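How to budget for gripper fingers and spares

Plan the fingers as a consumable, on a separate line from the arm. Most first-year quotes leave them out, and the cost then comes out of the repair budget.

1. Log cycles for one month. At our Husville site the Nellivix cell ran 1572 grasps in November on mixed small parts.

2. Write down what the fingers touch. Hard surfaces take the coating off the tips well before the rest of the finger shows any change.

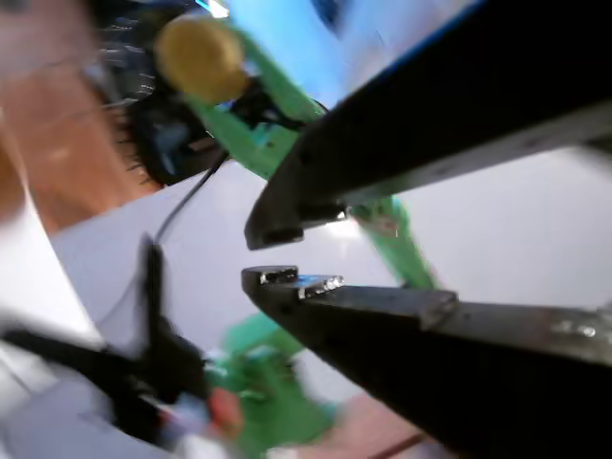
3. Set a replacement point. Ozan Uysal uses bare metal at the contact edge as the trigger for ordering, and a failed grip test as the trigger for swapping.

4. Price by the pair. Massawe quoted us $112 a pair, fasteners included. Keep 2 pairs on the shelf per arm.

5. Add labor and recalibration. With those in, our yearly figure came to around $700 per arm.

Ask the supplier for the lead time in writing before you sign. Send corrections to the cost sheet to Defne Duman.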